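Comunidade Dakum
Fórum de ajuda > Robótica > Teleoperação e demonstrações

Como demonstrar "abrir e esvaziar caixa" com dois braços sem gravar meia hora de tentativas?

Publicado por Idrisa Langat
Etiquetas: teleoperação, bimanual, caixas de cartão, câmara de punho

Olá a todos! Estou há poucas semanas nisto e ando completamente viciada. Temos na oficina uma bancada com dois braços, cada um com a sua pinça paralela e a sua câmara no punho, e comando os dois à distância com um par de braços-guia (eu mexo nos guias, os outros repetem). Já ensinei a arrumar canetas, a dobrar panos pequenos e a passar um copo de uma pinça para a outra. Correu tudo tão bem que fiquei convencida e passei para as caixas de cartão. E aí emperrei.

A tarefa é simples de dizer: a caixa está em cima da mesa, com as abas meio fechadas. Um braço segura a caixa, o outro afasta a aba, entra, tira o que lá está dentro e pousa ao lado. O objetivo é juntar 30 demonstrações boas até ao fim de março para treinar uma primeira política e ver no que dá. Até agora tenho 5 que considero aproveitáveis, e mesmo essas com algumas hesitações feias pelo meio.

Os meus problemas, por ordem de irritação:

Quando a pinça direita entra na caixa, deixo de perceber onde estão as pontas. Pela câmara do punho vejo cartão, cartão e mais cartão. Acabo por me levantar da cadeira para espreitar, e claro que o braço-guia mexe e estraga o movimento.

O braço esquerdo, que devia só segurar, empurra a caixa para o lado assim que me distraio.

As abas voltam para trás. Afasto, largo para ir buscar o objeto, e quando entro a aba já está outra vez a tapar metade da abertura.

Também não sei se devo deitar fora as gravações em que falhei à primeira e consegui à segunda. Há quem me diga que estragam o treino e há quem me diga que são ouro.

Quem já fez isto com caixas grandes, por onde começo a arrumar a casa? Uso o programa de gravação Ramex, mas acho que a questão é mais de mãos do que de programa.

Obrigada desde já!!

Gunnlaugur Hjaltested
Resposta aceite pela autora

Que tarefa boa que foste escolher, Idrisa! O cartão é dos materiais mais divertidos para ensinar, porque cede, faz mola, rasga e nunca fica duas vezes na mesma posição. Passei uma primavera inteira nisto e ainda hoje, quando aparece uma caixa nova na oficina, sou o primeiro a querer pô-la na bancada.

Vou por partes, mas começo por uma coisa que não perguntaste: ensaia sem gravar. Faz a tarefa com as tuas próprias mãos, devagar, usando só o polegar e o indicador de cada lado, esticados como se fossem as chapas da pinça. Vais descobrir que seguras a caixa com a palma, que empurras a aba com as costas da mão, que apalpas o fundo sem olhar. Nada disso existe na pinça. Quando encontrares uma sequência que funcione só com dois dedos rígidos de cada lado, é essa que demonstras.
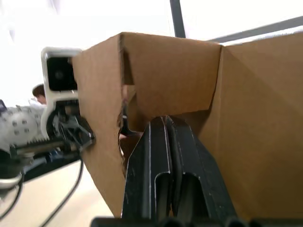 Segurar e entrar são dois trabalhos diferentes, e o melhor conselho que te posso dar é que os trates assim, um de cada vez. Primeiro o braço que segura: leva-o ao sítio, encosta-o, e só depois pensa no outro. Gosto de o ter chegado à aresta esquerda do painel da frente, como se vê ali, porque nessa zona o cartão está reforçado pela dobra e aguenta pressão sem vergar. Se encostares a meio do painel, ele afunda, tu compensas sem dar por isso, e lá vai a caixa a passear pela mesa. Repara também nos dedos da pinça direita: entram juntos, quase a tocar um no outro, virados para cima. Dedos juntos são uma lâmina e passam por uma fresta estreita. Dedos abertos são um garfo e engatam na primeira borda de cartão que apanharem. Abre-os só lá dentro.

Agora a tua queixa principal, a de só veres cartão. Isso acontece a toda a gente e tem remédio. A câmara do punho, tão perto, mostra planos castanhos enormes e pouco mais, e o cérebro perde a escala. O que eu faço é escolher uma referência que se mantenha visível durante a entrada. Pode ser um vinco, pode ser a borda cortada de uma aba. Enquanto vir essa linha a deslizar para o lado em relação às pontas dos dedos, sei que estou a avançar. Se a linha parar e eu continuar a empurrar, estou encostado a alguma coisa: paro, recuo um nadinha, volto a tentar com outro ângulo. Ao fim de uma tarde isto torna-se automático e é uma sensação maravilhosa, parece que os braços cresceram!

Não te levantes para espreitar. Mesmo. Se precisas de outra vista, monta uma câmara fixa por cima e põe-na no ecrã ao lado da do punho. Mas atenção a um pormenor que me custou muitas gravações: se tu decides com base numa imagem que a política não vai receber, estás a ensinar-lhe um truque que ela não consegue copiar. Ou a câmara de cima entra no conjunto de dados, ou não olhas para ela durante a demonstração. O mesmo vale para espiar diretamente a bancada por cima do monitor.

Para as abas que voltam: vinca-as bem para fora antes de começar, pelo menos nas primeiras sessões. Quando tiveres uma política que consiga entrar e tirar o objeto, vais tornando as abas mais teimosas. Na demonstração, o gesto que resulta comigo é empurrar a aba com a face exterior de um dedo, passar um pouco do ponto onde queres que ela fique, e entrar logo a seguir sem largar. A própria pinça impede a aba de voltar. Se largares e tornares a aproximar, estás a dar-lhe tempo para fazer mola.

Quanto às tentativas falhadas, depende do que lá está. Uma recuperação limpa (toquei na borda, recuei, corrigi, entrei) guarda-se sempre, porque a política também vai tocar na borda e precisa de saber sair dali. Uma gravação em que andaste perdida, parada a pensar, a abrir e fechar a pinça sem motivo, essa deita fora sem pena. As pausas longas são traiçoeiras: o modelo aprende a ficar parado e depois não sai do sítio.

Uma última sobre cabos. Antes de cada sessão leva os dois braços aos extremos do movimento e vê se os cabos que correm pela mesa acompanham sem prender debaixo da caixa. Perdi uma manhã a achar que tinha um problema de calibração, e era o cabo entalado.

Força nisso, e mostra-nos a primeira execução autónoma quando a tiveres!

Comentário de Idrisa Langat

Uau, obrigada! A da lâmina e do garfo já foi para um papel colado no monitor. Experimentei hoje ao fim da tarde encostar o esquerdo à aresta e a caixa quase não se mexeu. Vou vincar as abas amanhã.

Comentário de Gunnlaugur Hjaltested

Boa! Se ainda escorregar, uma tira de borracha fina por baixo ajuda muito. Só não a tires a meio do conjunto.

Anas Awwad

Concordo com quase tudo o que está acima e junto umas coisas do lado dos dados, que é a parte que me dá mais gozo.

Varia a posição da caixa, mas com método. Eu marco a mesa com pontinhos de fita e vou rodando: um pouco para a esquerda, um pouco para a direita, ligeiramente torcida. Trinta demonstrações com a caixa exatamente no mesmo sítio dão uma política que só funciona nesse sítio, e vais ficar desiludida quando alguém esbarrar na bancada. Por outro lado, não mudes tudo ao mesmo tempo. Começa por uma só caixa e um só objeto.

Mantém a mesma estratégia em todas as gravações. Se numas afastas a aba com a direita e noutras com a esquerda, o modelo pode ficar no meio das duas e não fazer nenhuma. Escolhe uma e sê teimosa! Mais tarde, com muitos mais dados, já podes brincar com variantes.

Luz: fecha a persiana se tiveres uma janela atrás da bancada. Com um fundo muito claro, a exposição automática escurece o interior da caixa, que é precisamente onde precisas de ver. Eu fixo a exposição à mão, de modo a que o interior fique legível, e o fundo que rebente à vontade.

No Ramex dá para escrever uma nota em cada episódio. Escreve sempre, nem que seja uma palavra ("borda", "mola", "limpo"). O meu episódio 1731 tem a nota "perfeito, repetir assim" e ainda hoje o abro antes de uma sessão, só para voltar a apanhar o ritmo. Cheguei a 2000 episódios de caixas nesse projeto e sem as notas não encontrava nada.

E troca de caixa quando a aba ficar mole ou rasgada. Uma caixa cansada comporta-se de outra maneira, o que até é bom ter nos dados, desde que saibas em que episódios isso aconteceu.

Comentário de Vaughn Alcantara

A da persiana confirma-se, tive exatamente isso. De manhã gravava bem, à tarde não se via nada dentro da caixa.

Comentário de Idrisa Langat

Anas, quando dizes para não mudar de objeto, posso ao menos pousá-lo em cantos diferentes do fundo?

Comentário de Anas Awwad

Podes e deves! Só deixa os cantos mais difíceis para quando já tiveres o gesto solto.

Kristof Dekker

eu cortava as abas com um x-ato e pronto, problema resolvido. fiz assim com as caixas da Hedegaard e funcionou à primeira

Comentário de Gunnlaugur Hjaltested

Para aprender a tirar o objeto serve perfeitamente. A Idrisa quer que o robô lide com a aba, por isso ela tem de lá estar mais cedo ou mais tarde.

Comentário de Kristof Dekker

justo. então corta só metade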